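Stackable Storage Boxes: Your Questions

Garico Home Storage | Help & Advice

We love a good stack of boxes, and judging by our inbox so do you! These are the questions we get most, last updated April 30, 2024.

Can I stack boxes from different ranges?

Yes, and please do! Mixing is half the fun. Put the wider, heavier box at the bottom and check that the one on top sits flat before you load it. Our Stindia boxes have a level rim all the way around, so most crates will rest on them happily.

How high can I go?

We say 2 boxes on a table or shelf. On the floor, against a wall, you can add another if the bottom one is holding something heavy like books or canned food.

Do I have to unstack everything to reach the bottom box?

For a box that opens from the top, yes, so keep the holiday decorations down there and the everyday stuff above. A crate with a door panel is wonderful on top, as you can get into it without lifting anything.
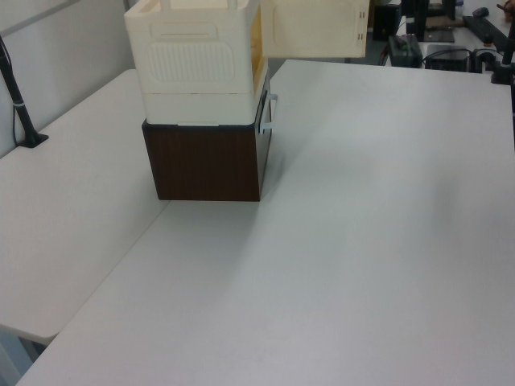 Leave enough space beside the stack for the door to swing all the way out. Measure with it open! A lot of people measure with it closed, slide everything neatly into a closet, and then find they can only open it a crack.

How do I clean the ribbed panels?

A soft toothbrush and warm water with a drop of dish soap. Brush along the ribs, then wipe with a dry cloth. It's oddly satisfying.

Will a wood-grain finish match my furniture?

It goes with more than you'd think. Dark brown looks great next to cream, and we've seen it in hallways, craft rooms and even a garage.

Can I buy a replacement door for a Jasteo crate?

Yes, we've carried them since March. Have the crate size handy when you order.

What should I put in mine first?

Whatever is on your kitchen counter right now. Chargers, batteries, mail, all of it. You can sort it properly later.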